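Kirklow Community Seed Library
Progress report to the Sandoval Fund, second period
Prepared by Uzma Soomro, project coordinator
July 22, 2026

Dear Tülin,

You asked for two pages and no adjectives. I have managed the first.

Where we stand

The grant pays for three things: a stock of locally grown vegetable and flower seed that anyone in Kirklow can borrow, a run of growing classes, and a printed guide. The stock is ahead of plan, the classes are on plan, and the guide is where guides usually are, which I will come to.

Since February we have lent out 2,131 packets to 555 households. The target for the full year was 1,800 packets, so I would like to claim great foresight, but most of the difference is tomatoes. People will borrow any tomato with a story attached. The variety we listed as "Red, medium" went out four times. We renamed it Stollach Red, after the street where it was grown, and it was gone in a week.

Returns are a different matter. A seed library works on the idea that borrowers bring back seed in the fall, and we won't know how that goes until the fall. The early crops give a hint. Peas and lettuce have started coming back, some of it clean and labeled, some of it in a sandwich bag marked "beans?" We are growing out the question marks in the back bed to see what they are. So far one of them is a squash.

Classes

We have run eight of the 12 classes in the plan. Khalil Karaki taught six of them and Catríona Doherty the other two. The best attended was the one on saving seed from squash, which involves pollinating by hand at an hour when most of us would prefer to be asleep. The worst attended was my own talk on record keeping, and it has been folded into the others in small doses, the way you give a dog a pill.

The feedback forms ask people what they would change. The most common answer is the chairs. We have looked at the price of better chairs and are asking for no money at this time.

Storage and germination

The first-period report warned that the shed was too damp for seed, and it was. In May we moved everything into the old pantry next to the reading room, which is cool, dark, and has a door that closes if you lift it. Humidity is down to a level Khalil describes as "fine," and he does not use the word freely.

We tested germination on every variety older than two years. Most passed. The parsnips did not, but parsnip seed barely lasts from one spring to the next, and it was donated by someone who was clearing out a garage. We have thanked them and composted it. The onions were borderline, so we are lending them in double packets with a note advising optimism. 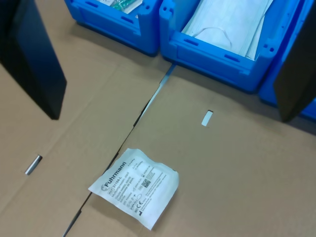

The growing guide

The guide was due at the end of June. The text is finished apart from the chapter on brassicas, where Catríona and Elias Obeidat disagree about whether kale can be trusted near cabbage in a small garden. Both have sent me sources. Both sets of sources are convincing. I have proposed a paragraph that says the matter is disputed, and each of them has edited it to say that it isn't.

The printer, Jasis, has held our slot and our price until the end of September. I expect to send the files well before then – with or without peace in the cabbage family.

Money

Spending is slightly under budget. Envelopes cost more than planned, since we have used so many of them, and the printing line is untouched for the reason above. We would like your permission to move a small part of the unspent class materials line to envelopes and labels. The form is attached and signed on every page, including the blank one, as requested last time.

What comes next

The remaining four classes run through October. The seed return season opens after Labor Day, with drop-off hours at the reading room and, if Elias can borrow a folding table, at the Saturday market. We will report return rates by crop in the third-period report, squash included.

You asked whether we would consider lending fruit trees. We would need a bigger pantry.

With thanks,
Uzma Soomro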